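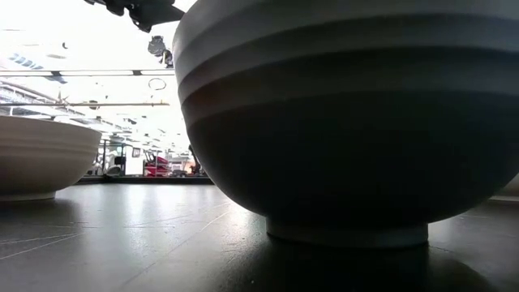

The Bowls from Stultwood

My aunt left me her bowls. She left my cousin the house in Flaston, my brother got the car, and I got the bowls, which came on the bus from Stultwood in a carton marked Barasa Canned Pears. My brother laughed so hard on the phone he had to go find a glass of water.

You have to understand about the bowls. When I was five I thought they were the biggest things anybody owned. I used to get down with my chin on her table and look at them from there, and from down there they were mountains, all gray and ridged, with the window behind them and the dark piling up underneath. I'd pick one and live on it for the afternoon. There was a road that went around and around, and people had farms on the ridges (I gave them goats) and down at the bottom, where the bowl curved in to its little foot, it was always night. The people down there never came up. I worried about them a lot.

She let me do it, too. She'd be shelling beans over my head and she'd ask how things were on the mountain, and I'd say there had been a flood, or a wedding, and she'd say well, tell them congratulations.

So I got the carton home and cut the tape, and the first thing I did was set a few of them out on my own table and get down on my knees. I'm a grown woman with a bad hip and it was two in the morning. I put my chin on the wood and waited.

And there was the road! It still went around. I couldn't see any goats, but then I never could see them, I only knew where they were.

I stayed down there a good while. I told them she'd died. I said it was in June and it was quick and she hadn't been scared, and that the beans had come in fine. Then I felt silly and then I stopped feeling silly, and my hip locked up and I had to haul myself to standing by the leg of a chair.

A Color for Each Trouble
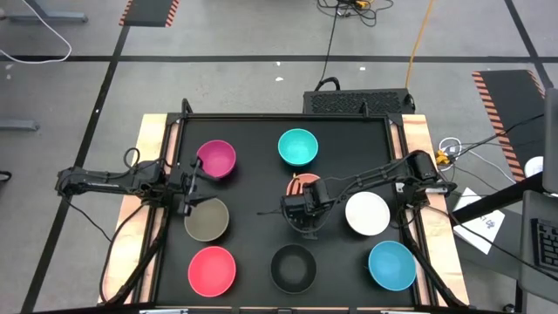
What She Said About the Colors

From above they're a different thing altogether. You stop seeing mountains and you see magenta and teal and coral red, and that blue like the sky over Senholm on a good day. My aunt had a use for every one of them. The salmon one was for bad news, because she said you could stand to hear anything if you were eating peaches. White was for company. Olive was for when you'd quarreled and weren't ready to say sorry but were ready to eat. I ate out of the olive one more than anybody in the family, I'd guess.

The black one she kept for herself. I asked her once what it was for and she said, "Buttons," and it did have buttons in it, so I let it go.

I called my brother the next day and told him he could come pick one. He said he didn't want a bowl. Then he said — after so long that I thought the line had dropped — was the teal one in there?

It was, I said.

"She gave me soup in that when I broke my arm," he said. "I must have had 1000 bowls of soup."

He drove over from Flaston in her car that same evening. I'd made the soup already, the one with too much pepper, and I gave him his in the teal and had mine in the olive out of habit, though we hadn't quarreled in weeks. He ate two helpings and didn't say a word about canned pears. Then he washed his bowl and dried it and stood there holding it by the rim.

"Turn it over and put it up to the light," I said. "No, lower. You have to get your chin down."

"What am I looking at?"

"Give it a minute," I said, and I got down there next to him, hip and all.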